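The Bed Is the Best Table in the House

By late afternoon in September, the laundry at my place has usually made it as far as the bed. It has been washed and dried, it has climbed the stairs in my arms, and there it rests, as it did the day before. I once spent three weeks living out of that pile, lifting the duvet with it at night and setting it back down in the morning.

The trade is happy to sell you a cure. Gakico makes a folding board. Cestix has a hinged one, in gray. I have owned both and stored both under the bed, where they keep flat beautifully. What I use is the duvet.

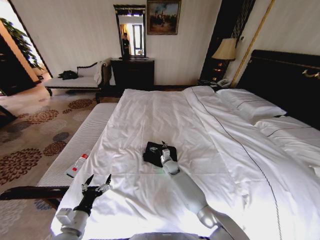

Black on white: a folded cloth at mid-bed, with the remote a short reach away.

A bed is wide, it sits at a forgiving height, and a white one shows you every stray sock. Its fault is softness. Smooth a shirt on a duvet and the duvet joins in, so you end up ironing two things with your palms and improving neither.
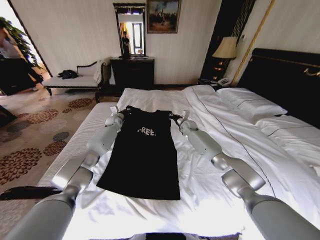

Sleeveless shirts are where most people's folding falls apart. With no sleeves to tuck, you are left with straps and armholes that refuse to line up. Take it by both shoulders and lay it out lengthwise, neckline toward the pillows, as with the black one that says FREE across the chest. Then bring one side over the other, match the straps, and fold up from the hem. Lettering goes inside if you care about the print, outside if you'd like to find the thing again.

The guest booklet at the Diệp, a small hotel I stayed in last year, gave folding a whole page. I read it lying on my clothes.

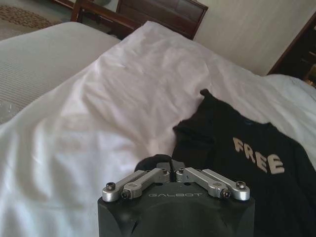 FREE, in large letters, on the right side of the bed.

Afterward, move the stack to a drawer before dinner. Mine is currently on the left pillow, and I sleep on the right.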